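3.2 The sorting table

Most of what we learned about how families in Grarnbridge handle their washing was learned at a table. In the earlier interviews (106 households, all visited in August) people told us at length about wardrobes and airing cupboards, and hardly mentioned the stretch in between, when clothes are out of the machine and not yet anywhere in particular. It was Wakana Ebihara who first suggested we stop asking about storage and look at the heap itself - how it is spread, what gets picked out first, and where the hangers are while all this goes on. We have kept her word for it, "the loose stage", through the rest of the paper. 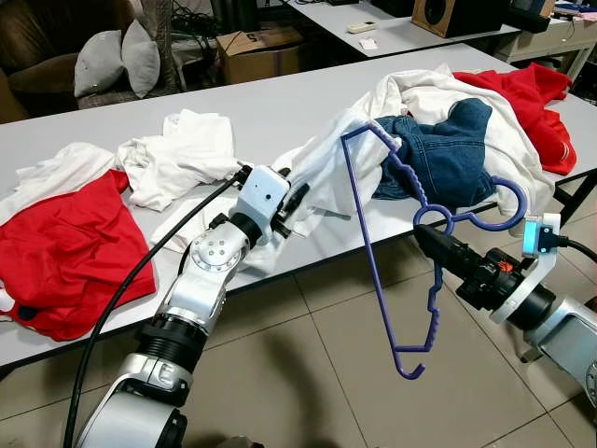
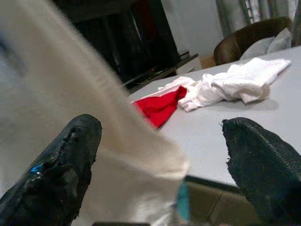 Figure 4. Clothes and cloth at the loose stage, on a pale table.

A good many of our households, and the Sugawara family most cheerfully of all, told us that they never fold straight from the basket. Everything is tipped out and pulled apart a little, and whatever is bright or large tends to be dealt with early, with the whites left until last as they are so easily muddled with one another. Hangers were a sorer point. In 40 homes they stayed in the wardrobe until wanted, which meant a walk for every shirt, and several people said quite frankly that this was why their shirts ended up folded after all. Those who brought an armful of hangers to the table first spoke of the job with rather more affection, and we return to them in section 3.4, along with the question of where the empty ones go.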